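3.2 Table and Room

All of the tabletop work was done at one wooden table, which was kept for the whole period of the study. We looked at several tables before settling on it. The Perora desk used in our earlier work had a glossy white top, and small pale items were hard to pick out against it. The walnut-brown surface gave better contrast with the sponges and with the small metal items. 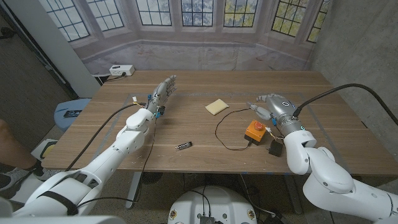
A rectangle of tape marks the work area on the tabletop. Items were to be set down inside the tape at the start of each trial, at whatever angle they landed. We did not line them up with the grain or with each other. Cables were allowed to stay on the table, as they would on most desks in daily use, and a power strip was kept at the back left corner.

Tiruwork Weldu set out the items for the first 60 trials and wrote the layout notes that later helpers followed. The notes cover 284 layouts in all, 9 of which were dropped before analysis for missing entries.

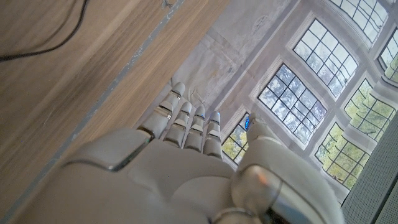

The room, in the older wing of the Curbridge building, was used with daylight from its tall multi-paned windows. Light therefore changed over the day, and the log gives the start time of each session. We did not try to correct for it. The walls were left as we found them, stains and cracks included, and the table stayed in the same spot until the last session on July 30, 2024.

Sponges were chosen as the main soft item. They are light, they keep their shape on the table, and they can be replaced cheaply.

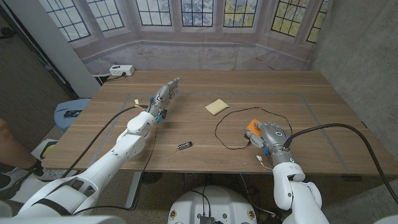 Figure 3. The taped work area with a pale yellow sponge near the center of the table and a small orange sponge under the fingertips of the right hand.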